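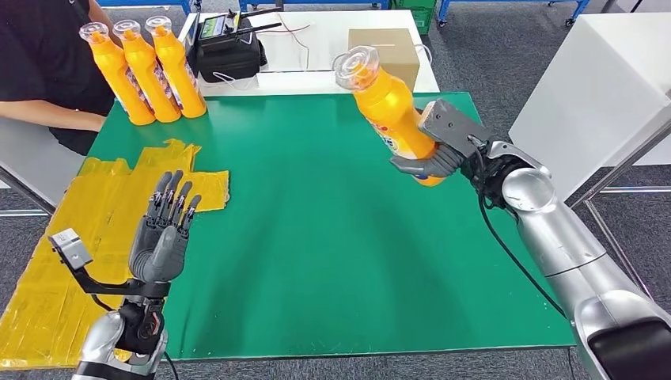 Fórum Leitura Bíblica > Antigo Testamento > Os setenta anos de Jeremias: de quando a quando?

platberg_leitor
Estou a preparar o estudo de domingo sobre Jeremias 25 e 29 e fico sempre preso no mesmo ponto. O texto diz que as nações servirão o rei da Babilónia 70 anos. Se contar da queda de Jerusalém (587 ou 586 a.C.) até ao decreto de Ciro (538), não chego lá, nem perto. Como é que vocês explicam isto a um grupo que não tem formação nenhuma? Não quero passar a noite toda a fazer contas no quadro.

vadby
Depende do que se está a contar. Jeremias 25:11 fala de servir a Babilónia e não menciona a duração do exílio de Judá. Se a contagem partir do fim do poder assírio, em 609, e for até à queda da Babilónia em 539, dá 70 certos. Jeremias 29:10 vai no mesmo sentido: "quando se completarem para a Babilónia setenta anos". O prazo é do império.

Fokley
Essa leitura depende muito de como se traduz a preposição em 29:10. "Para a Babilónia" ou "na Babilónia"? A Almeida antiga diz "em Babilónia", e quem cresceu com ela lê os 70 anos como tempo passado lá. O hebraico tem le, que normalmente é "para", mas a tradução antiga não caiu do céu.

vadby
Normalmente é "para" e no contexto também. O capítulo 25 diz que no fim dos 70 anos o rei da Babilónia é castigado. Isso acontece em 539, antes do regresso de quem quer que seja.

Fokley
De acordo quanto ao capítulo 25. Só digo que 2 Crónicas 36:21 já lê a coisa de outra maneira: a terra descansa os seus sábados até se cumprirem os 70 anos. O Cronista junta Jeremias com Levítico 26 e passa a falar da terra deserta. Se o próprio cânon relê o número, não vejo por que motivo teremos de escolher uma data e fechar o assunto. 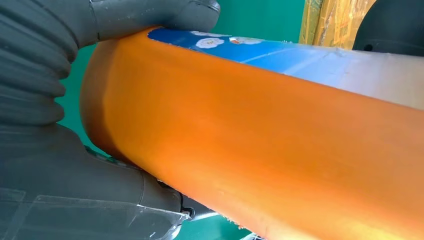
O frasco cor de laranja, com a faixa azul do rótulo.

ly_estudos
Há outra contagem que ainda ninguém referiu: da destruição do templo em 586 até à dedicação do segundo em 516 ou 515. Zacarias 1:12 parece apontar para aí, porque o anjo pergunta até quando durará a ira "estes setenta anos" e estamos ainda no segundo ano de Dario. O Salmo 90:10 usa setenta como medida de uma vida, e Isaías 23 dá o mesmo prazo a Tiro. Para mim é um número redondo, com o sentido de "nenhum dos adultos que partem vai voltar".

vadby
Redondo, mas que por acaso bate certo em duas contagens. Custa-me chamar-lhe só simbólico.

ly_estudos
Não disse "só". Um número pode ser redondo e aproximar-se da realidade. O que me incomoda é andar a puxar 609 para um lado e 605 para o outro até a conta sair. Vi isso feito num comentário que tenho cá em casa e o autor gasta 10 páginas nisso.

platberg_leitor
Obrigado a todos. Então Daniel 9 entra em que leitura? Ele lê Jeremias no primeiro ano de Dario, o medo, e fala das "desolações de Jerusalém".

Fokley
Mais perto do Cronista, pela palavra "desolações". E depois o anjo transforma os setenta anos em setenta semanas, outra releitura. Se fosse a ti, deixava Daniel 9 para outra sessão. No nosso grupo abrimos essa porta e ficámos lá até agosto.

vadby
Concordo com o Fokley nisto, pelo menos. Jeremias 29 tem matéria de sobra: a carta, as casas, as hortas, os falsos profetas a prometer um regresso rápido. O Hananias do capítulo 28 dava dois anos. O contraste entre 2 e 70 explica-se sem quadro.

platberg_leitor
Gosto disso. Vou começar por Hananias e só depois passo à carta. Se alguém perguntar pelas datas, dou a de 609-539 e a de 586-516 e digo que há quem defenda cada uma.

ly_estudos
Lê também 29:7 em voz alta, "procurai a paz da cidade". No nosso grupo foi o versículo que deu mais conversa. E há um tópico antigo sobre a carta neste fórum, vai em 167 respostas, mas as primeiras chegam.

Fokley
Continuo a achar que 2 Crónicas devia entrar, nem que seja numa frase.

platberg_leitor
Entra no fim, se houver tempo.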